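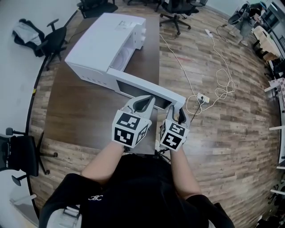
"We moved the desks and it took a morning"

The supervisor of the recording room at Kidard's Pirkness site started on the repair benches, taking apart returned office machines. She is still on the same payroll and has the same locker. Her work these days is teaching robot arms to do part of what she used to do with her own hands.

Kidard takes in used printers and similar equipment from leasing firms, checks it, cleans it and sends it back out. The site employs 37 people. Two years ago the company bought its first pair of arms from Orna, and last August it set up an upstairs room where staff record tasks for the arms to learn from. We spoke in the canteen after the morning shift, and she asked us to leave her name out.

I asked how a normal day goes now.

"I get in at half past seven and look at the list. The list says which task we're on and how many takes we need. It might be opening a front panel and closing it again. You sit at the table with a gripper in each hand and do that, put it back how it was, and do it again. When you've done enough of them you swap with someone."

The grippers are held like tools, one in each hand, with marker cubes on them so that the system can follow where they go. The jaws are the same shape as the ones on the arms downstairs. She says that is the part most people find hard in the first week.

"You've spent years doing it with your fingers and you know by feel when a panel is about to give. With the gripper you lose most of that. You have to look at it, and you have to slow down. I was bad at it to begin with. Some of the younger ones picked it up in an afternoon, and one of our best bench people still doesn't like it and has gone back to the bench, which was fine with everybody."

The first task they finished was a front tray. It took 500 takes before the arm could manage it on the line, and then a new model came in with a stiffer catch and they had to record another 100. The total across all tasks, when she last looked at the sheet, was 1609.

"People hear that and think it must be mind-numbing. Some of it is. I'd say it's no worse than unscrewing the same back plate all day, and you're sitting down."

A room instead of a bench

Upstairs looks more like an office than a workshop. It has wheeled office chairs, a wood-grain floor and frosted glass partitions. Cables run over the floor to the equipment. I asked whether anyone had planned the layout.

"No. We moved the desks and it took a morning. Then we moved them again because you couldn't get past with the headset on. The cables are still a nuisance. I've asked for something to cover them and it's been approved, so we'll see."

Some tasks are done sitting at the table. Others are done standing, with a headset and a rig on the back. Staff rotate between the two, and the rule is that you do no more than forty minutes at a stretch in the headset before a break. That rule came from the people doing the work. The first plan, drawn up by the supplier, had longer sessions.

"We tried the long ones for a week. Necks, mostly. And the pack is fine when you put it on, then you notice it later. I wrote it down every day for that week and took it to the manager. They changed it without any argument, I'll give them that."

Small parts are the slowest. The finger pads on the grippers close on something thin and flat well enough, she says, but getting it to sit right between them often takes help from the other hand.

"You nudge it with a fingertip until it's straight. I used to think that was cheating. The woman from Orna said to just note it on the take, so we do."

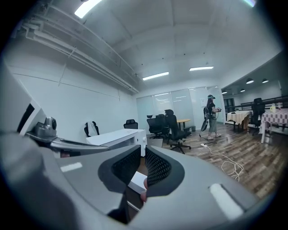
What went and what stayed

No one at Pirkness has lost a job over the arms so far. The company has said it will not make redundancies before the end of the current leasing contract, and she was careful to repeat those words as they were given to her. Four bench jobs have not been filled after people left. Six people now spend some or all of their week in the recording room.

"I can't tell you what happens after the contract. I've asked. They say they don't know either, and I think I believe them. What I tell the others is to learn the room, because if there's a new job it'll be up there."

The arms do the opening, the tray removal and the first wipe-down. Fault finding is still done by people, and so is anything with a damaged casing. When an arm stops, a light comes on and whoever is nearest goes over. In the early months that was so often that one bench was more or less given up to it.

"It's better now. It was a lot of walking. You'd get back to your own machine and have forgotten where you were."

Pay was the hardest conversation. Recording was first put down as light duties, on a lower rate than the bench. The staff argued that it was skilled work, as the arm could only copy someone who knew what they were doing. It was settled in the spring at the bench rate, with a small extra for anyone who trains others. Poulain, the leasing firm that sends Kidard most of its machines, had no part in that, though she thinks the prospect of a visit from them helped to hurry things along.

The bit she would change

I asked what she would do differently if another site were starting tomorrow.

"Bring the bench people in before you buy anything. We got shown the arms when they were already bolted down. There was a pillar in the way of the trolleys and any one of us could have said so."

She would also give people longer to practise before their takes are used. Her own first week's recordings were thrown out, and she had not been told that might happen.

"I found out from the sheet. It had gone down when I expected it to have gone up. I was annoyed for a day or so."

Does she miss the bench?

"I miss the radio. You can't have it on upstairs, the rooms are too close together and people are concentrating. I still do two mornings a week downstairs and I asked for those myself. If I stop handling the machines properly I'll start recording bad habits, and then the arm has them as well."

Her next list is for paper drawers on a model the site has not handled before. The first ones are due in on the afternoon lorry, and she wanted to open a few by hand before anyone picked up a gripper.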